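Leclerc Funeral Home, Andden
Home > For Families > Around the House

Household Tips for the First Weeks After a Funeral
By Rosaire Lavoie

Families ask us a lot of practical questions once the service is over. Many of them have nothing to do with the service. They want to know what to do with the flowers, how to get candle wax out of a tablecloth, or whether a wool coat can go in the washer. I have kept notes on the answers over the years and this page is those notes. It gets added to when somebody brings in a better way of doing something.

None of this has to be done right away. If a job can wait, let it wait.

Food and dishes

Put a strip of masking tape on the bottom of every dish that comes to the door and write the name on it while the person is still there. Do this before the dish goes in the refrigerator. Tape sticks poorly to cold glass.

Casseroles freeze better in portions. Line a small pan with foil, fill it, freeze it, then lift the block out and wrap it. The pan is free again and the food stacks. Label with what it is and the month. Pasta with cream sauce and anything with sliced potato will turn grainy, so eat those first.

Cooked food that has sat out for more than two hours should go in the trash, however good it looks.

Return dishes in a batch. Leave them in a box by the back door with a list and let people pick up their own if they offer.

Flowers

Cut arrangements last longer if you take them apart. Pull out anything that has wilted, trim the stems at a slant, and put the good flowers in clean water in an ordinary vase. Change the water every other day. Keep them away from the fruit bowl, which will age them fast.

If you want to keep some, choose them early, while they are still firm. Roses, statice, baby's breath and larkspur dry well hanging upside down in a dark closet. Tie them in small bunches with a rubber band, as string goes slack when the stems shrink. Leave 12 inches between the bunches so air can move. Lilies don't hang well. Press single petals between sheets of plain paper in a heavy book and change the paper after the first few days.

Lily pollen on a sleeve or tablecloth: do not rub and do not wet it. Lift it off with the sticky side of tape, then set the cloth in the sun for an afternoon. What is left will usually fade.

Potted plants from the service often come wrapped in foil with no drainage. Poke holes in the foil and stand the pot on a saucer.

Wax, coffee and other stains

Candle wax on cloth should be hardened first. Put the cloth in the freezer, then crack off what you can with a dull knife. Lay the spot between brown paper and go over it with a warm iron, moving to clean paper as it soaks through. Colored wax may leave a tint. Dab that with rubbing alcohol after trying it on a hem.

Coffee and tea come out of cotton with cool water and a little dish soap if you get to them the same day. For older marks, soak overnight in oxygen bleach and warm water. Do not put the cloth in the dryer until the mark is gone.

Wax on a wood table can be pushed off with the edge of a plastic card. A hair dryer on low will soften it. Wipe the film with a barely damp cloth and dry it at once.

Clothing

This is the part people dread and the part we get the most calls about. There is no right time. One family here did it the following week and another left the closet shut for 12 months, and both were fine.

Start with the clothes that mean the least. Socks, undershirts and worn-out work pants can go without much thought. Leave the good coat and the favorite sweater for a day when you have company.

Make a pile to keep, a pile to give, and a pile you can't decide on. Box up the last one, tape it, and write the month on it. May, for example. Open it when you feel like it.

Check every pocket, including the inside pocket of suit jackets and the small one in jeans. Check purses and hatboxes too. We have heard of rings, cash, rosaries and a house deed turning up that way.

If you want to keep the smell of someone's clothes, do not wash them. Put the item in a zip bag, press the air out, and keep it somewhere cool and dark. It will fade in time. Opening the bag often makes it fade faster.

Everything you plan to store for good should be washed first, apart from what I said above. Body oil and food spots that you can't see now will turn yellow in the box, and they draw moths. Use a plain detergent with no softener. A few families like Mistness for wool and I have no complaint about it, but any mild wool wash will do. Rinse twice and dry all the way through, seams and cuffs included, before folding.

Wool and knits should dry flat on a towel. Shirts, jerseys and other light things can go over a rail. Smooth the collar and pull the side seams straight while the cloth is damp and you may not need to iron.
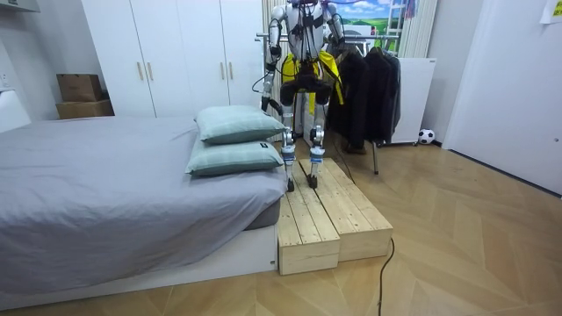
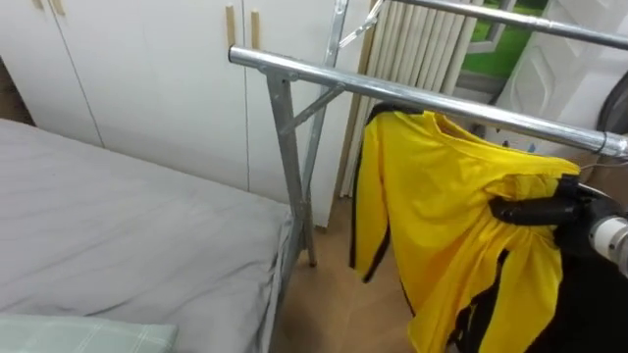
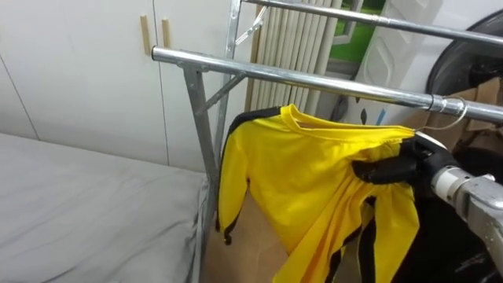 For long storage, use acid-free tissue and a cotton bag or an archival box. Dry-cleaner plastic traps moisture and should come off the day you bring the garment home. Crumple tissue into the sleeves and along the folds so they don't set into hard creases. Once a year take the piece out and fold it along different lines.

Keep boxes off the basement floor and out of the attic. A shelf in a bedroom closet is better than either. Cedar blocks help a little with moths if you sand them now and then. Mothballs work but the smell is very hard to get out.

Military uniforms should be stored with the medals and pins taken off, as metal will mark the cloth. Wrap each pin in tissue and put it in an envelope with a note saying where it was worn. Take a photo of the jacket before you remove anything.

Quilts and pillows made from clothing

Shirts and cotton dresses are the easiest to sew. T-shirts need a light iron-on backing or they stretch. Neckties are slippery and cut on the bias, so give them to someone who has done it before.

Cut nothing until you have settled on the pattern and measured. If several relatives each want a pillow, lay all the garments out together and agree on who gets what before the scissors come out. I have seen hard feelings over a plaid flannel shirt.

Bedding

Strip the bed when you are ready and wash the blankets on a day when you can get them outside. Down pillows can be washed in pairs on a gentle cycle and dried on low with a couple of clean tennis balls. It takes several rounds. Break up the clumps by hand between them.

If there was a hospital bed in the room, call the rental company early. They are often booked. The dents it leaves in carpet will lift if you put an ice cube on each one, let it melt, and brush up the pile with a spoon.

Most charities will not take used pillows or mattresses. Animal shelters will often take towels and old blankets. Phone first.

Photographs and papers

Photo boards from the visitation should come apart soon afterward. Double-sided tape grabs harder the longer it sits. Slide dental floss behind the print with a sawing motion. If the print is a borrowed one, scan it while you have it.

Most prints made before 2000 in our area have a date or a lab stamp on the back. Copy that down. If you are adding names, write with a soft pencil near the edge, on a hard surface, and press lightly. Ballpoint will show through on the front.

Albums with the sticky pages and plastic film are bad for pictures. If the prints lift easily, move them. If they don't, photograph the page as it is and leave it alone.

Newspaper clippings turn brown no matter what you do. Photocopy the obituary onto good paper and keep the copy with the album. Keep the clipping in its own sleeve so it doesn't stain its neighbors.

Keep one large envelope for the official things: certified death certificates, the discharge papers if there are any, the cemetery deed, insurance letters. Don't laminate any of it. Some offices refuse a laminated certificate. Write the name of anyone you spoke to on the outside of the envelope, along with what they told you.

Cards and the guest book

Save the envelopes from sympathy cards until the thank-you notes are done, as you will need the addresses. Write the gift or dish on the back of the envelope when you open it. A short note is plenty, and it can be late.

A guest book should lie flat. If the ribbon marker is a dark color, take it out or lay tissue under it, because some of them bleed.

Small repairs at the house

If the house will be empty for a while, turn off the water at the main and open a faucet to let the pressure down. Pour a cup of water down the floor drain so the trap doesn't dry out. Prop the refrigerator door open once it has been emptied and wiped, with a box of baking soda inside.

Ask the post office to hold or forward the mail. Have somebody park in the driveway now and then.

Dropping things off

We take eyeglasses, hearing aids, canes and walkers in good shape at the side entrance, 537 Flarnier Street, during office hours. Wipe them down and take out any batteries. We can't take medicine. The pharmacy can tell you where the nearest drop box is.

If you have a tip to add, leave it with the front office and I will try it before I put it up.

R. Lavoie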